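Parorwood Countertop Vending Cabinet, Model 1202
Set-up and Loading Guide

Section 4: Loading the Candy and Small-Item Trays

4.1 Before you begin

Complete Section 3 (Leveling and Power) before loading any product. The cabinet must be level from side to side. A tilted cabinet causes flat items to drift against the tray divider and jam the pusher.

You will need:
Tray key (taped inside the coin door)
Divider clips, 12 supplied
Small Phillips screwdriver
Dry, lint-free cloth

CAUTION: Turn the service switch to OFF before you open the front panel. The pushers return to the home position when power is restored and can pinch fingers.

4.2 Removing a tray

1. Unlock the front panel and swing it fully open until the stay latches.
2. Press the gray release tab at the right of the tray.
3. Pull the tray forward until it stops.
4. Lift the front edge and draw the tray clear of the rails.
5. Place the tray on a flat surface with the pusher end away from you.

Note: Trays 1 through 3 are interchangeable. Tray 4 has a shallow floor and fits only the lowest rails. Do not force it into an upper position.

4.3 Setting the lane width

Each tray ships with its dividers set for boxed items. Reset them for bags, rolls, or single sachets.

1. Squeeze the divider clip and slide the divider out of its slot.
2. Lay one item flat in the lane. Move the divider until it clears the widest part of the item, including any sealed edge.
3. Snap the clip back into the nearest slot. If the item falls between two slots, use the wider one.
4. Fit a second clip at the rear of the divider. A divider held at the front only will lean under load.
5. Slide the pusher by hand from rear to front. It must travel the full length of the lane without touching either divider.

Lanes next to the tray wall are slightly narrower than the center lanes. Measure these lanes separately.

4.4 Loading boxed and rolled items

1. Draw the pusher to the rear and hook it on the catch.
2. Load from the front, with the shortest side facing forward.
3. Stop when the last item is even with the lip.
4. Release the catch slowly. Do not let the pusher snap against the product.

4.5 Loading single sachets

Thin film packets stand on edge in the lane, seal up. They must not be stacked flat. The sachet insert (Batista pattern, bagged with Tray 4) keeps them upright.

1. Press the insert into the lane until both feet click.
2. Check each packet for split seals or leaks. Discard any that are damaged.
3. Stand the packets in the insert one at a time, printed side toward the glass.
4. Fill the lane until the packets support each other but can still be moved with light finger pressure.
5. Set the lane tension dial to L. Use M for heavier packets only.

Note: Packets with zigzag-cut seals can hook onto the packet behind and dispense in pairs. If this occurs, turn every second packet so that the top seals are not lined up face to face, then repeat the vend test in 4.6.

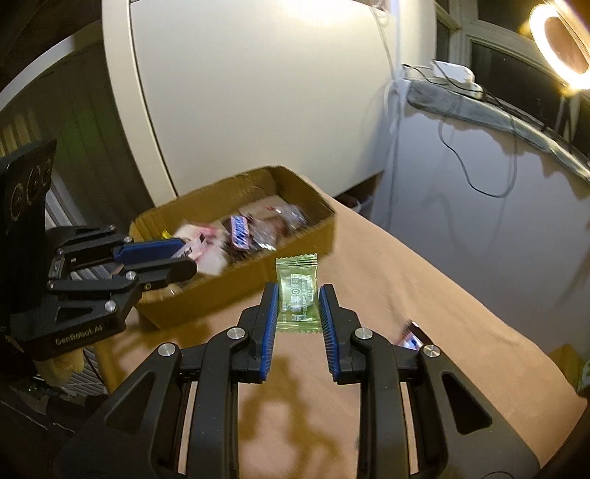 Brolovora, posting on the Parorwood owners' page, reports that the L setting left the last few sachets behind in the outer lanes. Moving the dial to M for those lanes only, and leaving the center lanes on L, cleared it on my cabinet, and I haven't had a double vend since September.

The setting described in the owner comment is acceptable for outer lanes. Do not use H with film packets of any size. Excess tension can burst the seal.

4.6 Vend test

1. Refit the tray and push it back until the release tab clicks.
2. Close and lock the front panel.
3. Turn the service switch to TEST.
4. Press the selection button for each loaded lane. One item must drop per press.
5. If two items drop, lower the tension by one step. If no item drops, check the pusher catch and the divider clearance.
6. Turn the service switch to ON.

CAUTION: Do not reach through the delivery door while the switch is at TEST.

4.7 Replacement parts

Order divider clips and sachet inserts from Mundley Parts Supply. Quote the model number and the tray position.

Continue to Section 5: Setting Prices.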